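Sat 16 May

A slow start, and I make no apology for it, as the rain was coming down so hard at seven that I could hear the gutter overflowing onto the bins. I lay there listening and thinking about the back bedroom, which I have been promising to sort out ever since December, and by the time I had drunk my second cup of tea I had more or less talked myself into it. Solange Lemaire had offered to come over at ten and help, and you cannot really let a person drive all the way from Wovbridge in the wet and then tell her you would sooner sit and read the paper.

She arrived with a bag of those flat almond biscuits and her sleeves already rolled up, bless her. We stood in the doorway for a good while just looking. It is extraordinary what a small room can swallow when you keep the door shut on it. The curtains I took down from the old house in Losuldale were in there, still folded the way Mother folded them, and the card table with the bad leg, and all the wool. I had forgotten how much wool. I must have been planning to knit for an army.

We decided to begin with the odds and ends, which was probably a mistake, as odds and ends are much slower going than big things. A wardrobe you either keep or you don't, but a drawer full of bits wants a decision for every single bit, and I am hopeless at that. Solange is far better. She holds a thing up, looks at me over her glasses, counts to two under her breath and then puts it wherever she thinks it ought to go. I only overruled her over the tin of buttons and Hugo's school reports.

I did find myself thinking how nice it is to have one plain tub to drop things into while you make up your mind. A hard block of something, a soft pad, a bit of dark cloth, it doesn't matter what, they can all lie in the bottom together and be dealt with later on. 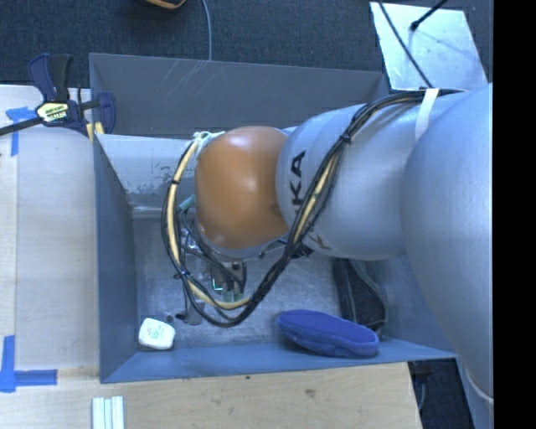 Anyway, by noon we had reached the carpet in one corner, and we were so pleased with ourselves that we stopped for soup. Leek and potato, a bit thin, but there was good bread to go with it and the end of the Cheddar. Solange told me all about her trip on the coach, and how the driver took a wrong turning and they saw the same church twice, and she laughed so much telling it that she had to put her spoon down. I do like having somebody at the table on a Saturday. I had got out of the way of it.

Hugo Delaunay rang while I was washing up, wanting to know if I still had the jigsaw of the harbour, the big one with 2000 pieces. I said I did and that he could have it with my blessing, along with the 600 piece one of the steam engine, which we did so many times when he was small that I could very nearly do it with my eyes closed. He is coming for them next week and says he will bring Giáp along, who has a van and doesn't mind stairs. That solves the question of the card table too, as Giáp can fix anything with four legs, and quite a few things without.

The afternoon went less well. I came across the letters, of course, and sat down on the edge of the bed with them, and that was the better part of an hour gone. Fourteen of them from the year we were married, all in that sloping hand of his, mostly about trains and what he had eaten. Solange very tactfully went off and sorted the wool into colours. Juto came and sat on my feet, as he always seems to know, and then got up and walked straight through the wool.

I have put the letters in the blue shoebox and the shoebox in my own wardrobe, where they should have been all along. The curtains are to go, I think. They were lovely once but they have faded badly along the folds, and there isn't a window in this house they would fit.

Solange left at five with a lemon drizzle and a promise to come back for the top shelf, which neither of us could face. My back aches and there is dust in my hair, but I have been in twice since supper just to switch on the light and look at that clear corner of carpet. It is green! I would have sworn it was brown.

Must remember to ring the man about the gutter, and to buy more string.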